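Offene Werkstatt Munau
Kursunterlagen Roboterarm im Eigenbau, Teil 4: Greifen und Gießen
Stand: 11. Juni

Voraussetzung ist der fertig verkabelte Arm aus Teil 3. Wer die Nullpunkte noch nicht gespeichert hat, holt das zuerst nach (Skript Famuvton, Abschnitt Referenzfahrt).

4.1 Aufgabe
Der Arm greift eine Tasse samt Untertasse an ihrem Platz, lässt sie wieder los, nimmt die Kanne und gießt ein. Gefahren wird mit gespeicherten Posen, ohne Bildauswertung. Die Plätze der Untertassen sind deshalb fest und werden vor jedem Lauf kontrolliert.

4.2 Greifen
Geöffnet anfahren, senkrecht absenken, langsam schließen. Die Greifkraft steht im Parameter 13 und bleibt unter 80. Die Henkel zeigen vom Arm weg, sonst stößt ein Finger an.

4.3 Gießen
Die Kanne wird zuerst über die Tasse gefahren und erst dann gekippt. Gekippt wird nur mit dem Handgelenk, Schulter und Ellbogen halten die Position. Zurückkippen beginnt, bevor der Füllstand erreicht ist, weil der Strahl nachläuft. 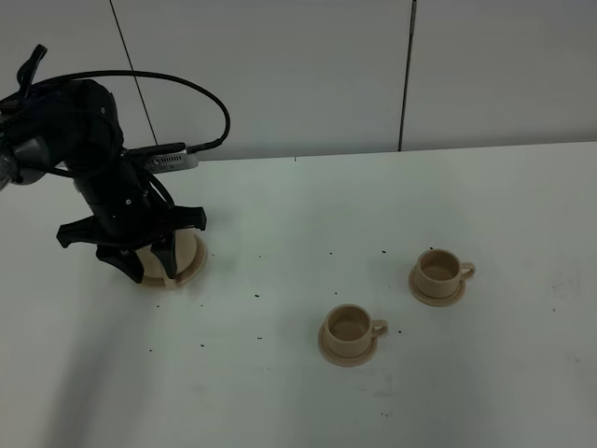

Greifer an der Tasse, zwei weitere Gedecke rechts davon 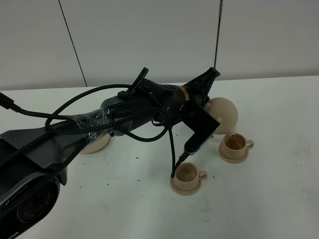 Eingießen bei gekippter Kanne 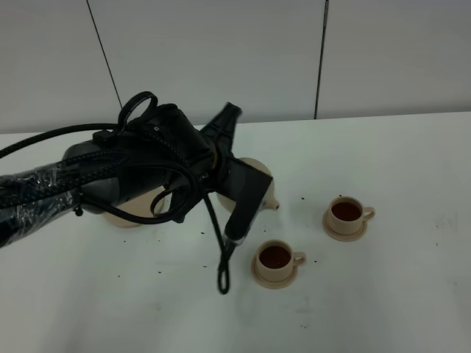
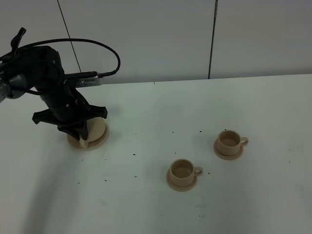 4.4 Kabelführung
Jede Leitung am Handgelenk braucht eine Schlaufe, die auch bei voller Drehung nicht spannt. Vor dem ersten Lauf alle Gelenke stromlos von Hand durchbewegen und auf Scheuerstellen achten. Steckverbinder müssen eingerastet sein. Bei einem Wackelkontakt meldet die Steuerung Fehler 471, der Arm bleibt dann stehen und muss neu referenziert werden.

4.5 Übung
Posen für alle drei Tassen einlernen und unter eigenem Namen sichern. Zuerst mit leerer Kanne fahren, halbe Geschwindigkeit. Danach mit Wasser, zuletzt mit Tee. Eine Hand bleibt am Notaus.

Ins Protokoll kommen Kippwinkel, Gießdauer und verschüttete Menge. Die Vorlage liegt im Ordner Mazandarani, Dateinummer 2057. Die Messwerte vom Februar aus Lanau stehen dort ebenfalls, gelten aber für den alten Greifer.

Teil 5 behandelt das Absetzen der Kanne.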